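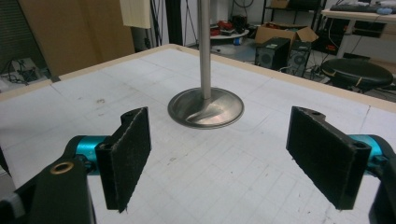 Cleaning a stainless rod stand and a gridded tabletop, and saving a painted stick

Posted by Shirley Kershaw, 28th May
Views: 522

I have a stand with a tall brushed stainless rod that flares into a wide round base. The base is polished and the rod is brushed. It lives on a pale table printed with a grid of thin lines, and the surface has picked up small dark specks, smudges and a few faint marks that look like pencil. I want to clean both without dulling the base or lifting the grid. Dish soap and a microfiber cloth dealt with fingerprints on the metal. It did little for the specks.

A separate matter is a wooden stick used at the same table. The upper part is painted pale mint and the rest is bare. The bare end appears to be splitting along the grain. Can it be saved, or should I cut it back? The length is not critical. I would like to keep the paint.

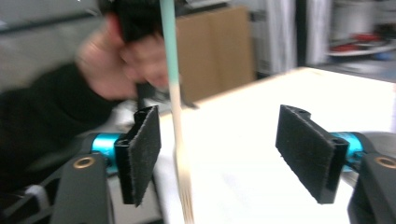 Stick held upright, painted section at the top. The lower end looks split or frayed.

I have wood glue, masking tape and an unopened pack of Sugden wet-and-dry paper in 1,000 and 3,000 grit. I don't have a clamp small enough for the stick.

Danica Štefanec

Keep the abrasive paper away from the metal. Even 3,000 grit will leave a haze on a polished base, and 1,000 will leave visible scratches. The brushed rod has a directional grain and any cross-wiping with grit will show.

Metal: warm water, a drop of dish soap, soft cloth. Wipe the rod along its length. Rinse with a second damp cloth and dry at once, including the rim where the base meets the table. Water left under a flat base leaves a ring. For remaining smears use isopropyl alcohol on a cloth.

Table: find out whether the grid is printed on top of the surface or sealed under a clear layer. Test one line near a corner with a damp cotton swab, then with alcohol. If color transfers, stop and use soap and water only. If nothing transfers, try a soft white eraser on the pencil-like marks first. Specks that stand proud of the surface can be lifted with a plastic card held flat. Specks that are level with it may be in the finish, and those stay.

Stick: if the fibers are separated but still attached, work thin wood glue in with a toothpick, squeeze, wipe off the excess and bind tightly with masking tape over a strip of wax paper. Leave it 4 hours before removing the tape and a full day before use. If it has broken up like a brush, glue won't give you a sound end. Cut it back.

Finlay Cairns

Just cut it. Fine-tooth saw, tape around the cut line so it doesn't splinter. Then round the end over a bit.

I use melamine sponge on my table and it comes up fine, no idea if yours is the same stuff.

Darren Stockdale

Melamine sponge is a mild abrasive. It will take the sheen off a gloss surface and can wear through surface printing, so I would leave it until after Danica's swab test.

One addition on the stick. Seal the bare end after cutting. End grain takes up moisture faster than the sides, and repeated swelling and drying will open it again. Two thin coats of clear varnish, with a light rub of the 1,000 grit between them. Mask the edge of the paint if you carry the varnish up that far.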